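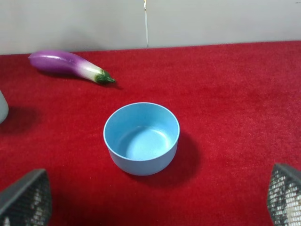

A blue bowl and a toy eggplant on red carpet.

The parent educator I had come to see asked me to leave her name out of this, and she was so nice about it that I agreed before I'd even sat down. She works with families in Flomatness, mostly parents of children between two and six, and she has been running the same evening class long enough that some of her first families now send her pictures of middle school graduations. The class is called Komton, after the street where it began. I wanted to talk to her about sharing and taking turns, because in our house that week we had been through three separate crying fits over one plastic shovel.

She laughed when I told her about the shovel. "It's always a shovel," she said. "Or it's the one cup. You can have a whole shelf of cups and there will be one that everybody needs, right this minute, and usually because somebody else just picked it up."

I asked what she tells parents who come in worried that their child is selfish, and she took her time with that one, stirring her tea and looking out at the parking lot.

"I tell them that a three-year-old who won't share is a three-year-old," she said. "Sharing is really hard! You're asking a little person to give up something they love, and they don't have a very good sense of time yet, so when you say 'you'll get it back in five minutes' they hear 'it's gone.' I'd be upset too. If a stranger walked up to me in the grocery store and said, 'Give that lady a turn with your phone,' I would not be gracious about it."

What she teaches in its place is turn-taking where the child who has the toy decides when the turn is over. I'll admit I was doubtful. I pictured my son holding on to that shovel until he left for college. She said every parent in the room makes the same face I was making.

"The first couple of times, yes, they hang on to it like you wouldn't believe," she said. "They're testing whether you mean it. Then, once they trust that no big hand is going to come down and take it away, they relax, and they put it down and wander off, because they're done. And you say to the one who's waiting, 'Look, it's your turn now.' The waiting child needs you more than the one with the toy does, at least in the beginning. Go sit with that one."
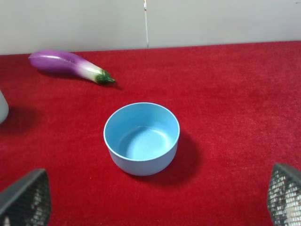 Sitting with the one who waits came up again and again over the afternoon. She doesn't think much of distracting a waiting child with something shinier, although she has done it herself plenty of times, on airplanes especially. She would much sooner hear a parent say, "You really want that. It's hard to wait," and then keep quiet for a bit. "We talk too much," she told me. "I talk too much, you can ask my kids. You say the one true thing and then you stay put while they're mad about it."

I wanted to know about timers, since a friend of mine swears by hers. She was kinder about timers than I expected. In a classroom or with cousins visiting for the weekend, when there's one swing and a line of children, a timer can save everybody a good deal of arguing, and the timer gets to be the bad guy. At home she'd use it sparingly. "If the bell always ends the turn, they never get to find out what it feels like to finish and hand it over on their own, and that's the part where the generous feeling comes from."

Then there are the special things, the blanket or the bear or the birthday present that is still so new it has its tags on. Those don't have to be shared at all, in her view, and she likes families to put them away before company comes. She has the child help choose. Her own daughter once filled an entire laundry basket with things too special for guests and left out a single puzzle, and the playdate went fine (they did the puzzle, and then they ran around the yard screaming for an hour).

And the playground, where the other parents are watching? She groaned a little at that. "That's the hard one, because now you're embarrassed. You grab the toy and hand it over so the other mom will think well of you, and I understand that, I've done it in front of my own mother-in-law. But you can say out loud, in a friendly voice, 'He's still using it, and he'll bring it to you when he's finished.' Most parents are relieved. They've been wanting to say it too."

Before I left I asked about brothers and sisters, since the shovel war at our house is between a four-year-old and a two-year-old who doesn't have the words for any of this. She said to keep the same rule and expect to do all the talking for the little one. The baby grabs, you hold the baby's hand, you say the big one is still using it. And when it's the big one who grabs, the same sentence, in the same voice, because they are listening very closely for any difference.

We tried it that night with the shovel. It was a long turn. I sat on the floor with my youngest, who cried and then leaned on me and chewed my sleeve, and after a while the shovel was lying on the kitchen floor and my son had gone off to look for his boots.

Komton's next evening series starts up again in March, and the sign-up sheet is at the front desk.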